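Trestum Works Diary
Entries by the Site Office, Wineck

Thursday, May 23, 2024

The morning meeting began on time and dealt almost wholly with the handling project. Staff on both shifts have now had the revised notice, which sets out how the recording work is to be shared between the packing hall and the upstairs room, and who may be asked to take part. Several points in it had been left open since March. Most of them were closed today. The question of grading was not, and I return to it below.

For readers of this diary at our other sites, the position is as follows. Under the Tendska project, people who have handled household goods for a living show by hand how those goods are picked up, turned, set down and put away, using a pair of hand-held grippers. The recordings are then used to teach the machines that will stand at the first two packing benches. No machine has yet been placed in the hall. A delivery date was given to us in March and has since been withdrawn, and I have asked that no new date be read out to staff until it is certain.

The running total at close of work yesterday was 1,217 accepted recordings. A further 27 were sent back, for the most part because an item had been set down outside the agreed area. I was asked at the meeting whether returned recordings are held against the person who made them. They are not, and the notice says so in its second paragraph. I agreed that it should say so again on the sheet pinned up by the upstairs door, where people will read it.

There followed a long discussion on the length of the sessions. The first plan allowed two hours at a stretch. Those who have done the work report that the hands tire sooner than they do on the benches, as the grippers must be held out in front of the body and the fingers do very little of what they are used to doing. A packer of long standing told the meeting that she could wrap glass all day and think of other things, yet had to give her full mind to moving one small object with the grippers. The limit is therefore set at 18 minutes, followed by a rest of the same length, and nobody is to record for more than half a shift. The project office in the Moser building had asked for a longer stretch. It has accepted the shorter one for the present.

I spent the later part of the morning upstairs. The work in hand was the flat goods list, chiefly picture frames, which our packers have always treated as a class apart. A frame is stiff at the rim and weak in the middle, and new starters are taught on their first day to keep their palms off the print. The grippers allow a hold on the edges only, and so the bench rule and the recording rule come to the same thing. Progress was steady and the room was quiet. I noticed how much is known by our people that has never been written in any handbook: how far to tilt a frame before bringing it up off a table, how firmly its sides may be pressed, and when to stop and take a fresh hold. I have asked for such points to be noted down under the name of the person who gave them. 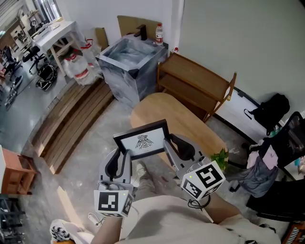 Rupert Aigner takes a different view of the matter, and asked that it be entered here in full. He holds that the firm has been too quick to call this work a change of duties, when it is in his opinion a sale of skill, and should be paid for as one. A packer who spends a shift on the benches, he says, has earned that shift and goes home with the same knowledge he brought in. A packer who spends it with the grippers has left a copy behind, and the copy will still be at work after he has gone. He does not object to the machines, and would be glad to see the heavy cartons taken off people's hands before anything else. He asks only that the grade should say what the work is.

I enter his remarks without alteration. The site office does not share them in every part. It has been our position since the project was first put to staff that time spent recording is paid at the bench rate with the skill supplement added, and that no person's post depends on agreeing to do it. I accept, however, that the supplement was drawn up for training new starters, and that teaching a colleague and making a recording are different things. A colleague asks questions. He also leaves in due course for another firm, or moves to days, and has to be replaced by someone who must be taught again. The point about the copy is a fair one and I was not able to answer it to my own satisfaction this afternoon. It will go to the grading talks as a separate item.

The effect on the packing hall should also be set down, as it has been less discussed. With 4 people upstairs on any given day, the benches run short, and the gap has been filled by moving staff across from returns. Returns has in turn fallen behind. The shift leads have been patient, though I was told plainly at midday that the hall is at present carrying the cost of a project from which it has so far seen nothing. I have asked for the loan of staff from the other building until the end of the month. If that is refused, the recording hours will be cut. The customers' orders come first and the project office has been told so in writing.

A smaller matter, raised by the evening shift, concerns who is asked. The early lists were drawn up from those with the fewest errors, and the same names came round each week. Some of those people were pleased to be chosen and some were simply tired of it. Others, no less able, took it that they had been passed over. From next week the lists will be made up by turn from all who have put their names forward. The project office would prefer to keep the steadiest hands. I have pointed out that the machines will have to cope with goods packed by all of us, and that a left-handed packer from the evening shift may show them something the present group has not.

There was also the question of what becomes of the first two benches. I repeated what was agreed in March, that the posts attached to them will be kept and that the people in them will be given the checking and repair work now sent outside. A drawing of the new layout was handed round. It was well enough received, although two of those present observed that the checking desk had been placed with its back to the windows. The drawing will be changed. It was remarked, too, that checking is a lonelier task than packing. At the benches two people work face to face and talk as they go, and a good deal of what holds the shift together is said across the tape rolls. The layout shows one chair at each desk. I have no proposal on this as yet and would welcome any that staff care to make.

On safety there is little to report. The first-aid book has no entry from the upstairs room. One person complained of a sore wrist on Tuesday, was moved to lighter duties and has returned to the benches. The spare grippers have been asked for and have not come. Until they do, the pair in use is to be handed over in person at the change of session and not left on a chair or on the stairs.

I should record one further conversation, as it has stayed with me through the afternoon. A packer near the end of her service asked whether the machine would do the job in her way or in some average of everyone's. I put the question by telephone to the Moser building and was told that it would be something closer to the second. She seemed neither pleased nor sorry to hear it, and said that her own way had been shown to her by another woman at the same bench, and that she had changed it over the years without asking. She has put her name down for the flat goods list again next week.

Actions from today: the sheet by the upstairs door to be rewritten by the site office; the session limit to be put into the notice; the names list to be drawn up by turn; the layout drawing to go back for change; Mr Aigner's item to be added to the grading talks, with his wording kept. The reply about the loan of staff is expected tomorrow before the late shift comes on, and I will enter it here when it arrives.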